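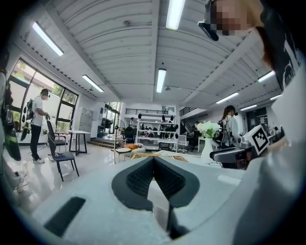
2 min read

The workroom at Todatgate was fitted out on a small budget, and its manager is plain about where the money went. "Lighting first, then furniture," she says. "We left the ceiling as it was." It is white corrugated panel between white beams, with long fluorescent fixtures hung from it.

The windows fill a large part of one wall and look out on trees. "By day they carry that side of the room. The fixtures are for the far side, and for December."

Furniture is kept light. She chose black chairs on thin metal legs and a small white table, all ordered through Visser. The full order came to 2460, of which 700 was for seating. "One person can shift a chair with one hand – I tested that before I signed."

She considered a heavier table from Ernberg and turned it down. "It took two people to turn it. We change the layout more than twice a week."

The floor plan is redrawn each Monday. Storage is still unsettled, and a quote from Brameck is due.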